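Ovetti Allotment Association
Minutes of the meeting held 3/25/20

1. Minutes of the previous meeting
Agreed as a correct record.

2. Water supply
Cuiping Long reported that the meter reading shows 359 units used over the winter quarter. A leak was found at the Kermani Lane standpipe. The valve has been replaced and the old one kept for parts. The lower tank holds 1000 litres and is to be refilled before June.

3. Plot rents
Of 60 plots, 42 have been paid for in full. Reminders to go out by post. Rent for half plots to stay as it is.

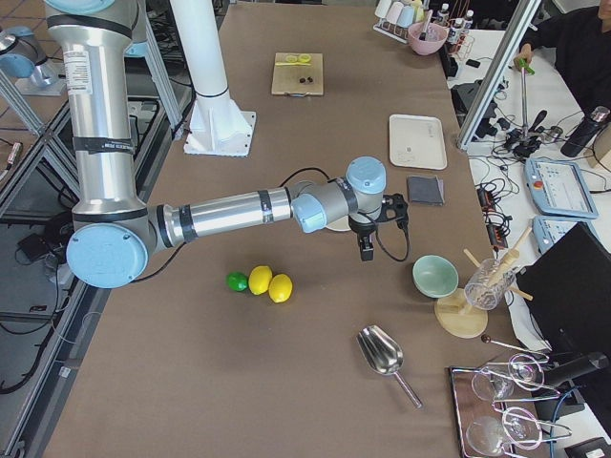
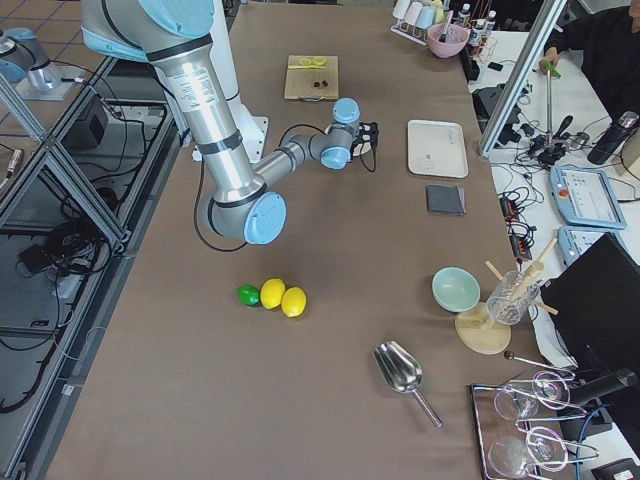 Two views of the long table with the brown top.

4. Paths and hedges
The quote from Tellik for gravel was accepted, less the delivery charge, which is to be queried. Hedge on the north side to be cut to shoulder height. Plot holders next to the ditch are to keep one metre clear.

5. Seed order
Potatoes and onion sets received. Broad beans short by two packets; supplier to credit. Wusel compost to be ordered by the pallet if the price holds.

6. Any other business
Padlock code to change at the end of the month. Request for a second beehive deferred.

Actions: CL to query the Tellik charge and send rent reminders.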